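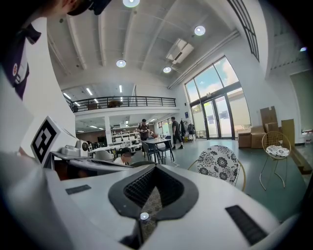 Chutima Kamolrat asked first thing, before the agenda, why we were talking about new chairs again when the air conditioning upstairs and the lighting had been on the list since January. Fair point. Agreed to move A/C up to item 2 and chairs down.

PRIRNA HOUSE, USERS' MEETING, GROUND FLOOR ROOM
Minutes, taken fast, corrections to me before the next one please

Started 4:10, late, people still coming in through the glass doors until 4:20 or so. Last minutes taken as read. One correction: the spare key is with Evport, not with Thongdee. My mistake.

1. Matters left over

Mezzanine railing. Wiped down, still sticky at the stair end. Somebody had taped a sign to it. Please use the board by the kitchen for signs.

Glass doors. Bottom bolt stiff again. Evport has been asked twice. They say they'll bring it up with the landlord, we say it is a ten minute job with a can of spray. Left with Evport until next meeting, then we do it ourselves.

Lost property. Box is full. Anything not claimed goes to the charity shop at the end of the month. One umbrella, good one, claimed on the spot.

2. Air conditioning and lights

Thongdee quote came in for servicing the ceiling unit. 141 per visit, 3 visits a year. Does not include parts. Question from the floor on whether the filter is something we can do. Yes if somebody owns a tall enough ladder, ceiling is high in there and nobody wanted to be the one. Agreed: accept quote for one year, then look again.

Drip. Two people say it drips when it's set below 72, another says never seen it. Thongdee to be told anyway.

Remote is missing its back cover. If you find it, put it in the top kitchen drawer.

Ceiling lights. Complaint that they glare on the glass table late in the day when you're trying to read a screen. Suggestion of a dimmer. Suggestion of a table cloth. Suggestion to move the table nearer the doors. Dimmer to be priced, Evport knows an electrician. Tablecloth voted down, long discussion, see item 3.

3. Glass table and chairs

Table. General feeling is that it stays. Heavy, doesn't wobble, wipes clean. Against: every fingerprint shows, and crumbs get down into the metal lattice under the glass and stay there. Chutima Kamolrat said a soft paintbrush gets them out, has done it, takes a quarter of an hour. She will leave the brush under the sink.

Tablecloth raised again here. Would hide the bronze metalwork, which most people like. Slides on glass. No.

Rattan armchairs. Comfortable, everybody goes for them first. Comment that the weave catches on knitwear. Nobody's sweater has been ruined so far as we know. Keep. Vacuum with the brush head only, not the hard nozzle.

Gold-framed chairs. Opinions divided. The floral ones look nice but the legs are thin and people tip back on them. Please don't tip back. The white seat cushion marks very easily, coffee especialy. Wadach say they can supply washable covers, 13 each, plain or with a pattern close to the one we've got. Sample to come. Some said plain white again is asking for trouble.

Matching set. Wadach also sent a price for replacing the lot, 4,000 delivered. Short discussion. Too much, and mixed chairs suit the room. Proposal dropped.

4. Food at the table

Rules as they stand: eat at the table, on a plate, plate back to the kitchen when you're done. Works most days.

Fruit. Somebody has been bringing watermelon and cutting it for everyone, and thank you for that. Cut it in the kitchen on the board, please, bring it over in slices. Juice runs straight to the edge of the glass and then it's on somebody's lap. Rinds in the covered bin, same day. Ants last summer, we don't want them back.

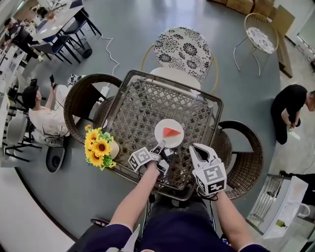
Paper plates came up as an alternative. Not popular. They bend, and the white plates we have are fine if they get washed. Dishwasher to be run at the end of the day by whoever is last out, even if only half full.

Question on whether hot pans can go on the glass. No. Use the trivets. If trivets have gone walkabout again say so and we'll get more.

5. Flowers

Sunflowers have gone down well. Cost comes out of the coffee jar for now. Comment that a big bunch in a small vase at the corner of the table is going to end up on the floor sooner or later. Options: bigger vase, fewer stems, move to the middle. The middle gets in the way of people talking across. Chutima Kamolrat has a heavier vase at home and will bring it in. Water to be changed every other day, list on the board, only one name on it at present.

6. Cables

Extension leads and chargers across the floor, specially behind the rattan chair on the side where people like to sit with their phones. White cable on a gray floor is easier to miss than you'd think. One near trip reported, no harm done. Agreed: clip cables along the wall where they can reach, unplug and coil up anything you aren't using, no adapters left lying on the floor overnight. Evport to be asked about a floor socket nearer the table. Probably a no but we'll ask.

7. Sweeping and tidying

Evport cleaners do the floor and the doors. They don't do the table, the chairs or the kitchen, this has come up before. Chairs to be pushed in at the end of the day so they can get round with the mop. Boxes and equipment off the floor too.

Mezzanine: whose are the cushions up there? If yours, please take them home or say they can stay.

8. Any other business

Wifi slow under the mezzanine. Noted.
Can we have a clock. Yes, if someone gives one.
Request for the doors to be kept shut while the A/C is running. Agreed, sign to go up (on the board, not the railing).

ACTIONS
Thongdee, accept quote, mention drip: me
Dimmer price, door bolt, floor socket: Evport, I'll chase
Seat cover sample: Wadach to send, I'll bring it
Brush, vase: Chutima Kamolrat
Cable clips: still need somebody, see me
Flower water list: sign up please

Closed 5:25. Next one same time next month, chairs pushed in before we leave.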